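Projektbericht: Lesegewohnheiten und Ausleihe in der Bibliothek des Wohnheims Hodthorpe

Verfasser: Anselmo Cavalcanti und Mandla Molefe
Abgabe: 13.07.2024

1. Ausgangslage

Das Wohnheim Hodthorpe besitzt im Erdgeschoss eine kleine Bibliothek mit 353 Büchern. Die meisten davon haben frühere Bewohner zurückgelassen. Einen Katalog gab es bis zu unserem Projekt nicht, und die Ausleihe wurde in ein Heft geschrieben, das viele Bewohner nicht kannten. Wir wollten wissen, welche Bücher wirklich gelesen werden und wie man die Ordnung mit wenig Aufwand verbessern kann.

2. Vorgehen

Zuerst haben wir alle Bücher in eine Tabelle eingetragen, mit Titel, Sprache und Erscheinungsjahr. Danach haben wir mit 16 Bewohnern ein kurzes Gespräch geführt, das ungefähr 20 Minuten dauerte. Die Fragen waren auf Deutsch und Englisch vorbereitet. Bei der Auswertung haben wir die Antworten in vier Gruppen geteilt: Roman, Fachbuch, Sprachkurs und Sonstiges.

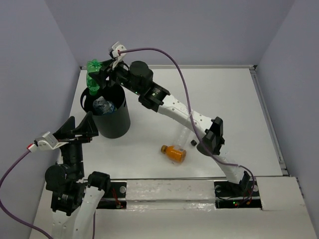
Schwierig war die Zuordnung bei den Fachbüchern. Ein Lehrbuch der Statistik wird von manchen Bewohnern für die Prüfung benutzt, von anderen nur zum Deutschlernen. Wir haben in solchen Fällen den Zweck gezählt, den die Person selber genannt hat.

3. Ergebnisse

Am meisten gefragt sind die Sprachkurse, obwohl sie im Regal ganz unten stehen. Romane werden gern mitgenommen, aber oft erst beim Auszug zurückgegeben. Ältere Fachbücher zur Informatik wollte in den Gesprächen keine Person ausleihen. Mehrere Bewohner haben auch gesagt, dass sie nicht sicher waren, ob man die Bücher auf das Zimmer nehmen darf.

4. Vorschläge

Die Sprachkurse sollen auf Augenhöhe stehen. Das Heft wird durch eine Liste neben der Tür ersetzt, und die Regeln hängen dort in zwei Sprachen. Die Tabelle haben wir der Hausverwaltung übergeben. Offen ist noch, wer sie im nächsten Semester weiterführt.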